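Nadhirah Yeoh has run the kitchen corner at the Hawthorne playroom in Drurton for two years. She keeps the plastic pans and dishes in use until they split.

"White shows every mark, but the children like it," she said.
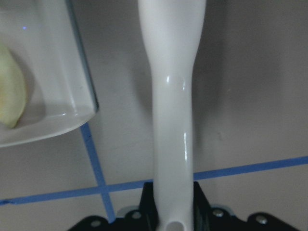
A white handle and a dish at Hawthorne, March 2020.

Washing up is part of the game. Yeoh puts out sponges with the play food and lets the children decide what goes where.

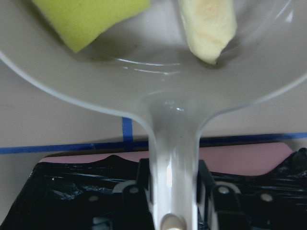
"If the sponge ends up in the pan with the dinner, I leave it," she said. "They sort it out at tidy-up time." That takes 20 minutes, or 25 if Danang Krishnan's group joins in.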